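Section 3. Setting Up and Maintaining the Table-Clearing Cell

Applies to the Willska two-arm unit with parallel grippers. Revision 2025-08-16.

3.1 Positioning the table and bin

1. Place the worktable on level floor with its front edge square to the robot base. Check that the table does not rock.
2. Set the bin on the floor between the two arms, close to the front edge of the table.
3. Fit a bag liner and fold the rim outward over the bin on all sides. Press the liner down to the bottom of the bin.
4. Bring the left gripper to the left rim of the bin and hold it there. In this task the left arm steadies the liner and does not pick.
5. Raise the right gripper above table height and open the fingers.
6. Put out the test items. Use a mix of rigid, soft and flat pieces, spaced so that the fingers can close on one without touching the next.

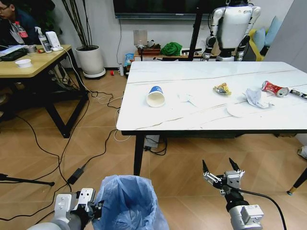
Figure 3-1. Test items set out, left gripper at the liner, right gripper open.

CAUTION: Keep power and signal cables out of the area the arms sweep through. Do not run a cable between the bin and the table. Cables that must cross the floor should lie flat and have enough slack at both ends.

NOTE: Flat items on a light tabletop are the hardest to locate. If the detection check in 3.2 misses a paper plate or a tissue, change the room lighting before changing the threshold. Reflections from a glossy top move when a blind is opened, and a threshold set at noon may be wrong by evening.

3.2 Checking the grasp

1. Select the Wuder task file and load program 979.
2. Run the detection check. Each test item should be marked once. Clear double marks by running the check again.
3. Start the right arm at reduced speed. Keep one hand at the stop button.
4. Let the arm close on a paper cup and pause the program.
5. Look at the cup wall between the fingers. Light denting is acceptable. If the cup folds, lower the grip force by one step and repeat from step 3.
6. Look at the cable loop between the gripper and the wrist. It must stand clear of the fingers and must not pull tight at any wrist angle.
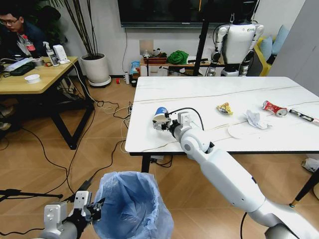 Figure 3-2. Paper cup held on its side in the right gripper.

7. Resume the program and let the arm release over the bin. The fingers should open only when they are inside the line of the rim.

CAUTION: Do not reach for an item on the table while the program is paused. The arm holds position under power and can move as soon as the pause is cleared.

3.3 Checking the drop position

Run the program until the tabletop is bare, then inspect the bin before moving either arm.

1. Confirm that the bin has stayed where it was set. If it has moved, mark its place on the floor with tape and set it again.
2. Check the height of the load. Long items such as hand tools can lie across the pile and catch a finger on the next drop.
3. Check that the bunched liner is not trapped in the joints of either gripper.

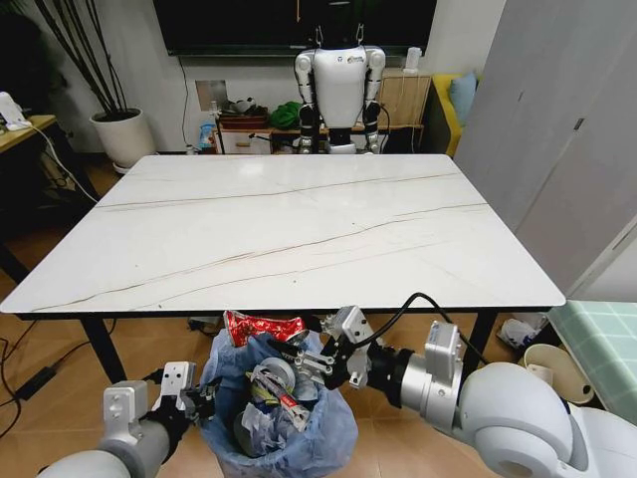
Figure 3-3. Table clear, both grippers at the filled bin.

NOTE: If items land on the rim, the drop point is set too low or too far forward. Raise it first. Error 3924 at this stage means that the right arm has met resistance on the way down, most often from a bin that is too full.

3.4 Parking and daily care

1. Move the right gripper clear of the bin and leave the fingers open.
2. Release the left gripper from the rim by hand control only.
3. Wipe the finger faces with a dry cloth. Adhesive left by tape will make light wrappers stick after release.
4. Check the screws on the gripper mounting plates every March and after any collision.
5. Tie the liner, remove it and fit a new one. 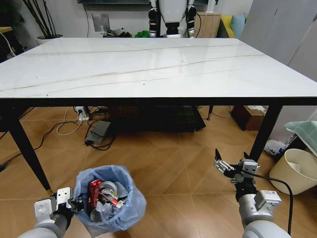
Eskildsen, from the Fumdale site, adds that step 2 should come before step 1 when the liner is thin - with the left gripper still closed, any knock from the right arm tears the bag at the rim. The order given above may be reversed on units that use thin liners.

6. Switch off at the main switch after both arms have come to rest. Do not switch off with an arm extended over the table.

Willska Technical Documentation | Contact your service office for spare parts | Copyright Willska, all rights reserved | Back to top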